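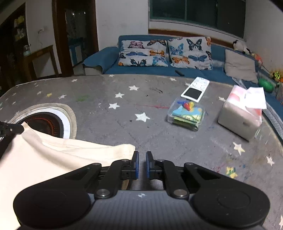

The object of this study is the heated table, a low living-room table with an electric heater set into its top, and the covering that goes with it. Heated tables are sold as a single product but used as a small system of parts: the heater, the tabletop, the tablecloth, and whatever the household puts down on the cloth. Our report deals mainly with the cloth. The one at the Drorkemberg flat is grey and printed with stars, most of them white, and it carries faint streaks of red and blue marker as well as small dark specks of dirt. A second cloth, cream-white and crumpled, lies over part of the round opening in which the heater coil glows. Both the marking of the printed cloth and the overlap of loose fabric with the opening became questions for the project.

1. Background

The project was carried out by Oisín Gallagher and Mireille Pruvost as part of the second-year module in domestic product use. The brief asked each pair to choose one item of furniture with a powered part and to report on how it is covered, cleaned and kept clear. We chose the heated table as it combines a source of heat with a surface used for eating, drawing and storage. Our tutor, Ms Ó Riain, approved the subject in July on condition that no fabric would be tested to the point of burning.

Two questions were set at the start:

How does a fitted cloth behave in the area next to the heater opening during ordinary use?
Which marks can be removed from such a cloth by household cleaning, and which remain?

2. Method

The work was divided into a use study and a cleaning study.

For the use study, the household kept a paper log. An entry was made each time an item was placed on the table and left there for longer than a meal. The log was kept by the two adults only. It recorded the type of item, the side of the table and whether the heater was switched on. In total 287 entries were usable. Entries with no side given were discarded before the analysis.

For the cleaning study we did not use the household's own cloth. Test pieces were cut from a plain grey cotton blend supplied by Florkel, a remnant shop, and marked with washable marker, permanent marker, tea and cooking oil. Each piece was left overnight before treatment. Three treatments were compared: a damp sponge, a sponge with washing-up liquid, and a machine wash at 40 degrees with Kavmont powder. The pieces were then dried flat and compared with an unmarked piece under the same lamp.

Surface temperature was measured with a contact thermometer on the test cloth at set distances from the rim of the opening. Readings were taken with the heater at its lower setting. The higher setting was left out at Ms Ó Riain's request.

3. Results: use of the table

Items left on the table fell into two groups. The first group consisted of things in regular use, such as remote controls, tissues, pens and cups. These tended to stay on the side away from the heater. The second group consisted of fabric: cloths, jumpers, a child's blanket. These were put down on the heater side more often than any other kind of item, and the log shows that this happened both with the heater on and with it off.

When asked, the household gave the same explanation for most of these entries. The cloths were put near the opening to warm or to dry. The practice was not regarded as unusual. The manual for the table does not allow it, but the manual had been stored in a drawer since the table was bought and neither adult had read the relevant page.

The fitted cloth itself moved during use. It was pulled towards the sofa when people sat down, which left slack fabric on the opposite side. The household straightened it when it was noticed - in practice, when a cup tipped.

4. Results: cleaning

Washable marker came out of the test pieces in the machine wash. The damp sponge spread it and left a pale halo. Washing-up liquid removed most of the colour, though blue was slower than red. Permanent marker was not removed by any treatment. Tea responded to the machine wash and oil responded to washing-up liquid followed by the machine wash.

One difficulty was found with drying. A test piece dried on a line kept its size, whereas a piece dried in the tumble dryer shrank enough that a cut opening would no longer have matched the rim. On a table of this type the fit at the rim is the most important dimension of the cloth.

5. Discussion

The temperature readings fell quickly with distance from the rim, and the fitted test cloth stayed within the limit stated by its supplier. The readings apply to a single flat layer. They cannot be applied to folded or bunched fabric, which holds heat, or to fabric lying across the opening. We did not measure that condition and recommend that it be avoided altogether.

A raised edge at the rim would discourage loose cloths from sliding in. A small rail on the side of the table, clear of the heater, would give them another place to go. We built a card model of the rail but did not fit it.

6. Limitations

Only one household took part. The log depended on memory at busy times of day, and evening entries are probably too few. The marker used on the test pieces was new, so older marks on a household cloth may respond differently.

The log sheets and test pieces were handed in with this report in September 2019 and are held in the module box under reference 804.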